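3.2 Stem handling and vase life in retail cut flowers

The second part of the study looked at what happens to cut stems between the wholesaler's cold room and the customer's vase. Earlier work on vase life has mostly been done under laboratory conditions, with stems recut under water and kept at a steady temperature. Shops do not work that way. Stems arrive dry-packed, stand in buckets for a day or more, and are handled several times before sale.

We followed 699 stems through two shops, Dedico and Bielecka, both supplied by the same wholesaler, Tulberg. The shops were chosen for their different routines. Dedico recuts every stem on arrival and changes bucket water each morning. Bielecka recuts only when a bouquet is made up and tops up the buckets as the level drops. Neither shop was asked to change anything for the study, and staff were told only that we were recording how long flowers lasted.

Of the stems followed, 300 came from Dedico and the rest from Bielecka. Each was tagged below the lowest leaf on delivery. After purchase the stems were taken to a test room and placed in plain glass vases with tap water and no flower food. Vase life was counted in whole days from the day of purchase until the first petal drop, visible wilting, or bending of the neck. A stem that showed two of these signs on the same day was entered under the more severe one, with neck bending ranked highest.

Stems from Dedico lasted longer on average, but the gap was smaller than we expected and it was not even across the sample. It was clearest in thick-stemmed flowers and close to nothing in thin-stemmed ones. One likely cause is the state of the cut end. A thick stem left dry in its box draws air into the vessels, and a fresh cut removes the blocked section. Thin stems were sold faster in both shops, and so spent less time in the bucket before the final cut.

Bruising was the second factor. We recorded marks on the lower stem for 177 of the tagged stems, most of them within a hand's width of the cut. 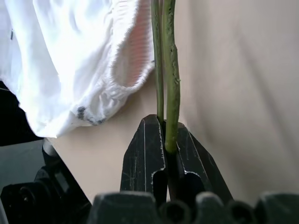 Figure 4. Two green stems held upright.

Marked stems were more likely to soften at the base, and the water in their vases turned cloudy sooner. The effect held in both shops. We did not find that the depth of the mark mattered much, although our scoring was coarse -- light, medium or heavy -- and a finer scale might give a different answer. Leaves left below the water line had a similar effect on cloudiness and were noted separately.

Two limits should be kept in mind. All deliveries were made in June, and the test room reached higher temperatures in the final week than in the earlier ones. In addition, around 60 tags were lost or became unreadable; these stems were left out of the vase life averages but kept in the bruising count where a record had already been made. Section 3.3 compares the two bucket routines in more detail, using the water samples taken at each shop.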